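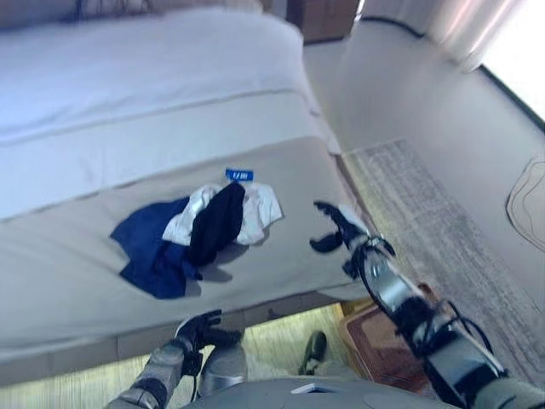 My sister-in-law swears dark clothes fade in the drawer if you so much as look at them wrong, and she wrote to ask me whether vinegar in the rinse does any good. Well, yes and no!

Home Laundry Mending Ask Me
Search this site Type a word Go

How I keep darks dark

I've washed black and navy things the same way since we moved to Brollton, and I still wear a pair of trousers I bought the month we got here. Vinegar helps a bit with soap left in the cloth (I use half a cup, tops), but it won't put color back. What fades clothes is rubbing, heat and sunshine, so that's where I'd spend my effort.

Turn everything inside out first. Do up zippers, empty the pockets, and check the cuffs for tissues – oh, the tissues! Then fill the drum loosely, because a packed one grinds the cloth against itself.
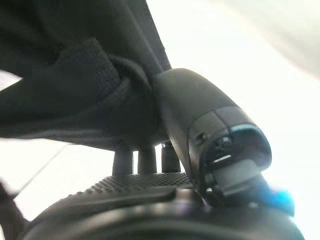
Wash on cold, on the shortest cycle that will get the job done. I measure the soap with an old spoon, 2 level spoonfuls for a full load, and I go lighter than the box says. Liquid is kinder than powder here, as powder can leave pale streaks if the water's really cold.

Skip the dryer if you can. I hang mine in the hallway, still inside out, and if I must use the line I pick the shady end by the fence. Knits go flat on a towel.

New jeans get a wash on their own the first time, or maybe twice. I once ruined a cream pillowcase from Lacroix by skipping that, and I'm still a little sore over it.

Related
Getting candle wax out of a tablecloth
Soap spoons and how I measure
Balthorpe wool blankets: can they be washed?
Shrunk sweater, what now?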